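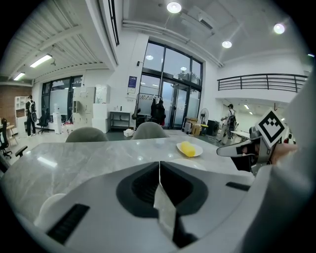 Home Diary Archive Recipes Links

November, late afternoon

Gray all day. Washed up after lunch and wiped down the long marble-pattern table, which shows every smear once the ceiling lights are on. The yellow sponge-like thing lives on the white oval plate now. Zsófia wanted a proper dish for it and I said the plate would do.

The coats are still on the rack in front of the glass doors. I'd like it moved over by the lockers so people can get in and out. Piroska says the lockers are full and half the keys are missing. Wrote to Szénási about new keys, 18 of them. No answer yet.

The mannequin stays by the brick wall until someone finds it a better place. I asked for the white boxes to go up on the metal shelves before the end of the month.

Paid 4000 for the water delivery. Bus home was late and I had soup and bread. Must remember dish soap tomorrow, and a new cloth.

2 comments | 18 shares

Contact | Back to top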